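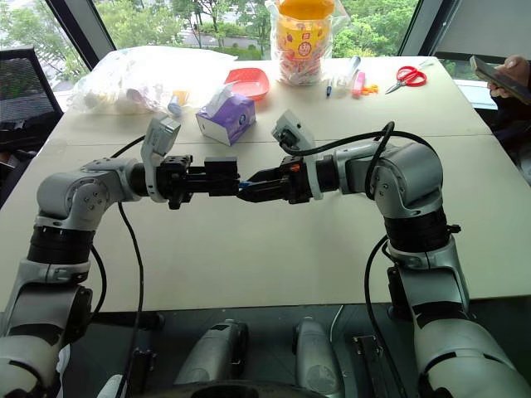
Stondov Residents' Group – Minutes, 4 Apr 2018

Present: Yesenia Figueroa (chair and notes), plus members from Skirnel and Vindbridge. A lovely turnout!

1. The long table
Everyone is delighted with the big beige table. It takes all our bits and pieces along the far side and still leaves good working space at the front. Agreed to keep it for the June fair.

2. Supplies
We went through what we have. The purple tissue box stays out, and so does the red dish, which will be brilliant for raffle tickets. The big clear bag is to be sorted before the next meeting.

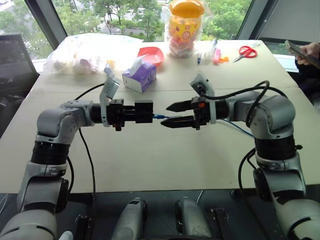 Yesenia would like labels on everything we keep, and offered to write them herself – accepted with thanks. Raffle tickets: 1000 to be ordered, 500 of them for Vindbridge.

3. Sweets and craft corner
Great excitement over the sweets with the orange lid. Suggested as a prize for guessing the number inside, and carried at once. The red-handled scissors and the blue and pink markers go to the craft corner. More scissors needed, please, if anyone has spare pairs.
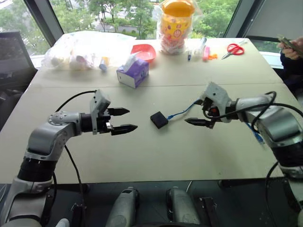
Craft places are limited to 17 per session, and two sessions were agreed. Skirnel members will run the first one and are already full of ideas for paper garlands.

4. Any other business
Spare cables to be coiled and tied before storing. Raffle money to be handed to Yesenia on the day.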